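Citov Bin Picking Records: Data Card

Version 4. Maintained by the returns automation group, Dumach.

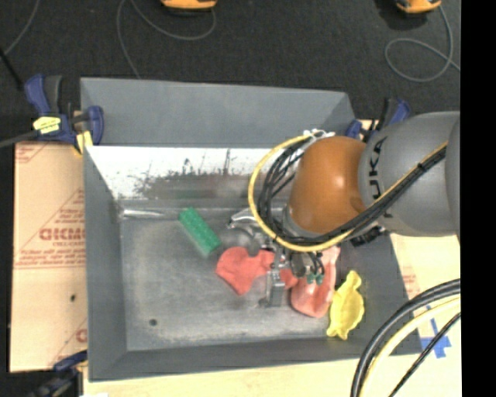 Citov is a set of 1,282 pick records from a single robot cell, together with the work logs of the people who used to do the same sorting by hand and now run the cell. The two parts are published together so that questions about the machine and questions about the job can be answered from one source. Earlier versions held the pick records only.

Contents

picks.csv - one row per attempted pick
stills/ - one still per row in picks.csv, from the fixed camera
interventions.csv - one row per operator entry into the cell
tasks.csv - operator task log, by shift
rota.csv - staffing pattern before and after the change, no names
labels.md - definitions of the outcome codes
CHANGES - differences between versions

Background

The Wulell building handles mixed returns. Goods come back loose, in no order, and have to be separated into single items before inspection. Until July, all separation was done at benches. An operator tipped a tote, picked items out one at a time, turned each one label up, and placed it on the inspection belt. The work was steady, repetitive, and done standing.

The cell takes over the middle of that sequence. A KUKA arm with a metal gripper picks from a gray metal bin clamped at the work surface. Tipping, final orientation, and anything the arm refuses remain with the operator. Integration was done by Pellegrini, who also wrote the logging software.

Bin contents for this set are a mix of rigid and soft items, including cloth-like pieces, blocks, and wrinkled or glossy objects. Soft items are overrepresented compared with normal returns. They were chosen because they produced the most refusals during commissioning.

Fields in picks.csv

pick_id: integer, unique within the file
shift: early, late
fill: number of items in the bin at the start of the attempt, entered by the operator
item_class: rigid, soft, wrapped, other
contact: yes, no, unclear
outcome: see labels.md
operator_override: true if the target was changed by hand
cycle_s: seconds from target selection to release

cycle_s is empty when the outcome is "refused." Do not fill it with zero. An earlier analysis did this and reported an average cycle time that was too short.

The class "wrapped" covers anything with a loose or crinkled outer layer, whatever is inside. Operators disagreed on this class more than on any other. Disputed rows carry the flag class_disputed and should be left out of any comparison between classes.

Fields in interventions.csv

entry_id: integer
pick_id: the attempt that led to the entry; empty for planned entries
reason: tangle, edge, drop, cable, bin_shift, planned, other
duration_s: from stop to restart
second_person: true if help was called

The reason "edge" means an item was lying against a wall or in a corner, where the fingers could not close on both sides of it. "cable" means the operator stopped the arm to check or re-tie a line along the arm. "bin_shift" means a clamp was loosened or the bin was found out of position. The bin position must be taught again after every bin_shift entry, and picks made before and after one should not be pooled for placement accuracy.

Changes to the work

The task log uses 7 codes: tip, orient, clear, inspect, label, maintain, wait. Bench operators recorded the same codes for the shifts before installation, with "pick" added.

Picking was the largest single task at the bench. With the cell running, it is replaced by clear, label, and wait. Time spent on "wait" is not rest. The operator has to stay within reach of the stop button and watch the bin, and several operators wrote in the comments column that this was more tiring than picking. Others preferred it, citing wrists and shoulders. Both views appear in the file unedited.

Labeling is new work. Each attempt needs an outcome code, and the operator enters it at the terminal while the next attempt is running. The site did not have a pay grade for this task. It was classed with inspection from the second week of the trial. Rows from the first week were labeled by operators on the bench grade, with less training, and are marked trial_week = 1.

Staffing per shift did not change during the collection period. The rota did. Operators at the cell rotate every 100 minutes, a limit requested by the operators after the first week and kept since. The bench had no fixed rotation. Comparisons of error rate against time on task should use the rotation column in rota.csv and skip the first week.

Intended use

Study of grasp failure on mixed soft and rigid items. Study of task allocation between an operator and a single arm. Planning of training and rotation for similar cells.

Not intended for

Rating of individual operators. Operator codes were removed before release, and shift times were coarsened to early and late. Users must not try to rebuild either.

Estimates of head count savings. The collection period was short, a bench was kept open as backup throughout, and the backup hours are not in the set.

Known problems

The camera is fixed. The wrist and its wiring can hide part of an item, so contact is often "unclear" in the stills.

Fill is entered by hand and is unreliable on late shifts, when totes were sometimes topped up between attempts.

Reasons "tangle" and "drop" overlap when a soft item brings a second item up with it. The rule in labels.md is to code the first event. Rows from before that rule was written have not been recoded.

The comments column in tasks.csv is free text. Spelling was left as typed. Names of people and of other sites were replaced with a dash.

Access and corrections

The set is open to sites running the same Pellegrini logging software and to outside researchers on request to Dumach. Operators at Wulell can read the full set at the terminal, including their own comments, and can ask for a comment to be withdrawn. Withdrawn comments are listed by entry number in CHANGES.

Last revised Sunday, September 20, 2026.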